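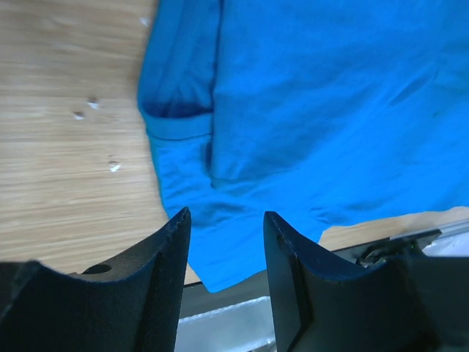

The blue one, folded and bunched, on the table.

Folding long-sleeve shirts so they fit a narrow drawer
Forum: Home and Laundry

tkoppel wrote:
Hello all. I moved in November to a smaller apartment and my new dresser is a Dorongate with very narrow drawers. The inside is 21 cm wide. My old way of folding (the square, like in a shop) is now too wide, and the shirts get pushed up against the sides and come out with ugly lines.

So I try the long strip. I fold one side to the middle, put the sleeve back on itself, then the other side over it. After this the strip should be rolled or folded in three. My problem is the sleeve. It makes a thick place near the shoulder, and the bottom hem becomes wider than the top. Do you fold the sleeve first or last? I have roughly 30 shirts to do, so I want to learn it correctly before I start.

Tõnu

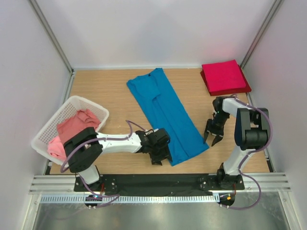
Liette Chisholm wrote:
Sleeves first, always. Lay the shirt face down, bring each sleeve straight down along the body, and only then fold the sides. If you fold the side and the sleeve together, you will get the lump every time.

pentti_h wrote:
I do not agree with Liette. When the sleeve goes straight down, you have two layers more along the whole length, and in a narrow drawer this matters. I fold the sleeve back at an angle, so it ends before the middle of the shirt. The lump is there, yes, but it is small and you can press it flat with the hand.

Liette Chisholm wrote:
Pentti, a small lump in one shirt is a big lump in a stack of them.

pentti_h wrote:
I don't stack. I stand them up in a row.

tkoppel wrote:
Thank you both. I tested with two shirts. The straight sleeve is nicer for the thin cotton, but my thick one became like a sausage. For that one I will use Pentti's angle.

About the wider hem: is it my mistake, or is the shirt cut like this?

XimenaL wrote:
Many shirts are a bit wider at the bottom. Measure the strip at the hem and make the first fold there, then let the shoulder follow. I did it from the shoulder for years and had the same problem. Also pull the hem straight before the last fold, small wrinkles there become permanent if the shirt stays in the drawer a month.

tkoppel wrote:
From the hem, okay. I will do the rest this evening and write again if the drawer closes.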